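Hendmont workshop notebook
4 May 2021

Batch 12 of the milk paint, casein from the Pesby dairy. Smells like a cheese somebody forgave. Lime putty in at five parts, stirred until my arm filed a complaint. 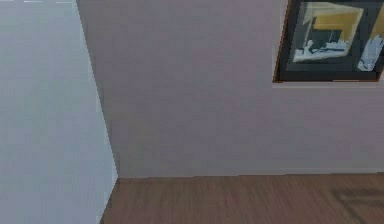

Colour dries two shades lighter than it goes on, as it did in batches ten and eleven, and as I failed to write down both times. Writing it down now. Ochre up to 6 grams on the next one.

Rub test on the pine offcuts: more than 202 strokes with a damp rag before it chalked. Ridwan lost count once and went back to zero -- very principled, very slow.
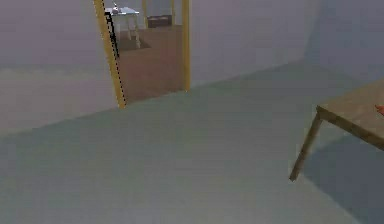
Entry by Viorica Stanciu, bench notes, paint

Skimmed the leftover and put it in the fridge, labelled in capitals after last August. Still need borax. Grondetti's tub is empty and was put back on the shelf anyway.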